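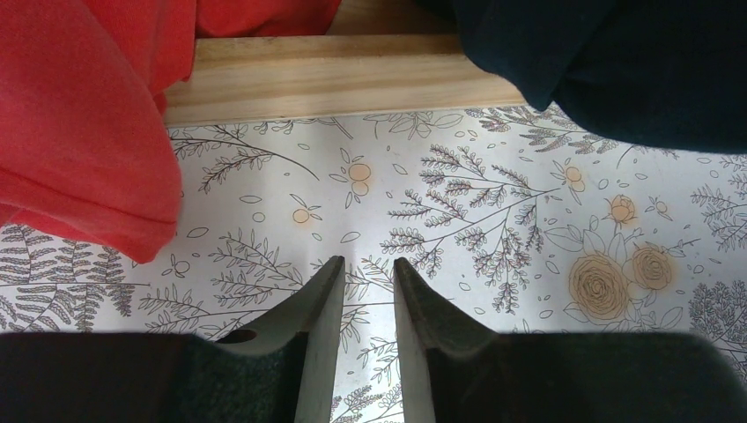 Budgeting a gripper cell for cloth handling - the short version

Doing this fast, budget is due end of February and I've been asked twice now.

Step 1. Write down what it has to pick up. Real items, real fabrics. Ours was two colors of folded cloth, red and navy, plus whatever is on the table under them. Patterned backgrounds matter. If your vision package has only been quoted against a plain table, ask again.

Step 2. Price the fingers separate from the gripper. Everybody forgets. Tapered tips with a soft pad behind are what we spec for thin stuff. Lougher quoted 434 a pair, Bukodetti 550 but with the spare pads in. Take the second one if you run more than one shift.

Step 3. Pads are a consumable. Put them on their own line, not under "misc". 27 each, and order them with the gripper - seperate shipping later is a killer.

Step 4. Wrist camera. Check the cable comes with it. Check the bracket comes with it. Ours needed another 87 for the bracket, not on the first quote.

Step 5. The table. Cheap stuff, cloths, boards, a printed cover or two for testing. Small line but have one, or it comes out of somebody's pocket.

Step 6. Lead times. Bristska is slow on arms, Furnness is OK. Get the date in writing befor you sign.

Step 7. Leave room for a second set of fingers. You'll want a different shape.

Quote sheet template is with Ismael Nogueira, ask him for the one with the pads line already in it. The old one still lumps it all together.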